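Vonorby Community Seed Library: Your Questions

We get a lot of the same questions at the desk and by email, and we love every one of them, so we finally sat down and wrote out the answers. Last updated Sat 16 February.

What is a seed library?

A shelf of drawers full of seeds that you can take home for free! You pick out what you'd like to grow, write it in the book, and plant it. If things go well and you feel like saving some seed at the end of the season, you bring a little back for the next person. We started with two shoeboxes of beans and now have 975 packets in the drawers, which still makes us grin.

Do I have to live in Vonorby?

Nope. We have regulars from Uvham and Bucur, and one family who drives over from Tidden every spring for the paste tomatoes. If you can get here, you can borrow.

How many packets can I take?

Up to ten per household per season. Please only take what you have room for (we know, we know, the drawers are very tempting).

What happens if my plants die?

Then your plants die, and you come back and try something else. There are no fines and no one keeps score. Manuela Caputo, who runs our beginner mornings, lost every single cucumber last July to mildew and has already picked out three new kinds to try.

I've never grown anything. Where do I start?

Beans, lettuce, calendula. Beans are big enough for small hands to plant and they come up fast, so you get that thrill of the first loop of stem pushing through the dirt in a week or so. Lettuce will grow in a window box. Calendula flowers for months and makes so much seed you'll be handing it out to strangers. All three are in the drawer with the green dot.

Which seeds are easiest to save?

Anything that mostly pollinates itself: beans, peas, lettuce, tomatoes. Let the pods dry on the plant until they rattle, shell them, and spread them on a plate indoors for another week or two. Tomatoes are a bit messier. Squeeze the seeds and jelly into a jar, add a splash of water, leave it for a few days until it smells truly awful, then rinse and dry.

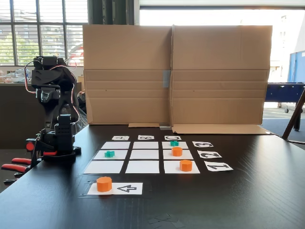
Can I return seed from squash and pumpkins?

We'd rather you kept those at home unless you hand-pollinated them. Squash cross very easily, and the child of a zucchini and an ornamental gourd can be bitter enough to make you sick. If you'd like to learn hand pollination, Teodor Căpraru teaches it in July, early in the morning when the flowers are open. It's one of our favorite sessions of the year!

How should I label what I bring back?

Plant name, variety if you know it, the year, and the town where it grew. Anything else is a bonus. Some of our best labels have whole stories on them. One packet of pole beans from Sebastian Ghiță says "climbed the drainpipe, would not stop," and those beans were gone in a weekend.

How long do seeds last?

It depends on the plant. Onion and parsnip are best in their first year, beans and peas are good for three, and tomatoes can surprise you after six or more. Keep them cool, dark and dry. A jar with a tight lid in the back of a closet does fine.

How do I test old seed?

Fold ten seeds in a damp paper towel, slip it into a plastic bag, and leave it somewhere warm. Check after a week. If seven or more sprout, plant as usual. Four to six, plant thicker. Fewer than that, we'd toss them in a corner of the yard and see what happens.

Do you take store-bought seed?

We do, as long as it's in the original packet and not a hybrid (look for "F1" on the front). Hybrids grow beautifully but their seed won't come true.

When are you open?

Wednesdays and Saturdays, 10 to 2, through the end of October. For anything else, leave a note for Delia Munteanu at the front desk.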